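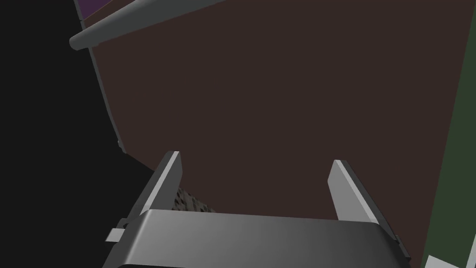
Should I put a new lawn down in April or wait until fall?
We just moved to Fellton and the back yard is bare clay, 3,000 square feet. I've got a quote for sod and I'm also looking at seed.
posted by claybank

Wait for fall if you're seeding. Spring seed comes up fine, then July cooks it before the roots are deep. Sod can go down in April, but you'll be watering every day for the first couple of weeks. Either way, till in compost first. Clay sheds water when it's packed.
posted by mossyoak_2

I did mine in spring and it was OK. Lots of weeds though.
posted by Hakbridge Dad

Get a soil test before you buy anything. Mine said the pH was low and I needed lime, and the guy at Belstead Garden Supply had been trying to sell me fertilizer. I ended up spending $186 on lime and compost and seeded in September. Use a tall fescue mix if you get afternoon sun. Keep kids and dogs off it until you've mowed twice.
posted by riverbend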